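Re: [Palomino-list] doing up the Uria flat, damp + colours

On the list in January, someone wrote:
> Is it worth tiling over old tiles, or am I asking for trouble?
> And does dark green make a small room smaller?

Quick one, kettle's on. Tiling over is ok if the old ones are sound. Pale green squares, dark grout, would do it again.

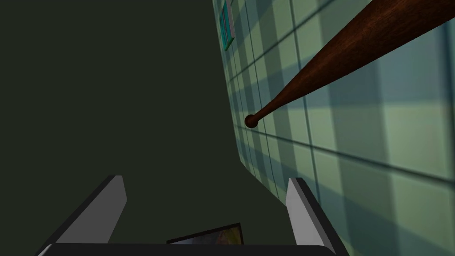
2. Damp

Sort this first. Gonix quoted 741 for the one wall, Onard 400 and came 3 weeks sooner. Leave plaster alone for some 6 weeks befor painting.
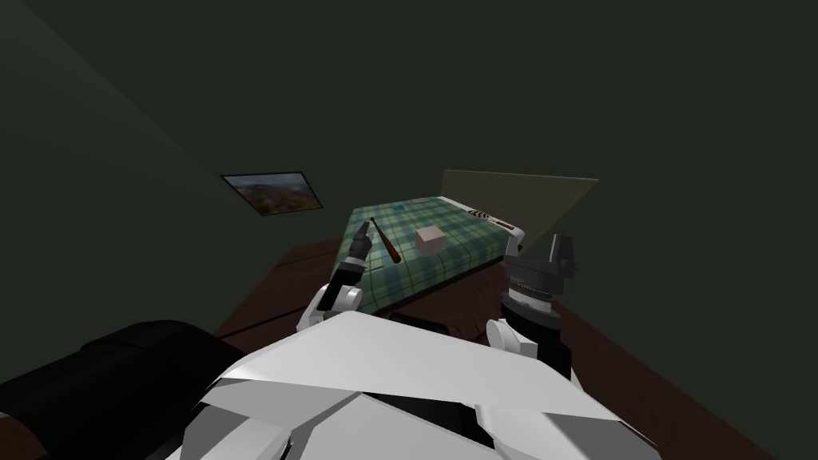
Dark green doesn't shrink a room, bad bulbs do. Two coats, matt, cheap roller is fine. For bedding I'd stay in the same family, a green plaid blanket like that one with the cream lines sits well against olive walls. Floor can go reddish brown. Skirting still undecided, dont ask.

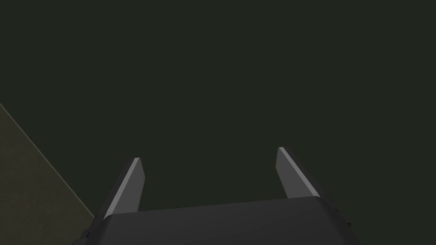
Gripper, from behind

Will send the Onard number tonight if I find it.

Contact the list owner | © Palomino list | Back to top
This site uses cookies. OK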